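The Night Ferry to Nasov

By Sille Vídalín
January
Last updated: Thursday

Kha Mai had never won anything in her life, so when the man at the Brandau ticket window told her she was passenger 300 of the season and could ride up top with the captain, she screamed loud enough to scare the gulls off the roof.

"It's mostly a bench," he said. "Bring a hat."

She brought two! The captain was Senad Milošević, a huge man with a tiny voice, and he let her pull the horn as they left the harbor. Oh, that horn! It went right through her boots and out over the black water, and somewhere on the far shore a dog answered.

"That's Rinis," said Senad. "He belongs to the lighthouse. Every night for 106 nights he has barked at me, and every night I bark back."

"You bark?"

He leaned out the window and barked. It was a wonderful bark – deep and rolling, nothing like his voice.

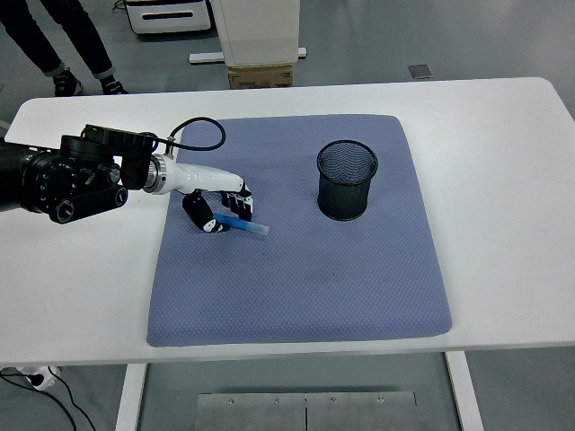
Kha laughed until her eyes ran. Then she tried one herself, and the dog went wild, and down on the lower deck somebody's grandfather joined in, and then a whole row of schoolgirls, until the entire ferry was barking its way across the strait under more stars than she had ever seen.

A lamp swung on the lighthouse steps. Thư Hồ was standing there in her nightgown and rubber boots, holding the dog by the collar.

"Senad!" she yelled across the water. "How many of you are there tonight?"

"80!" he called, and handed Kha the horn cord again.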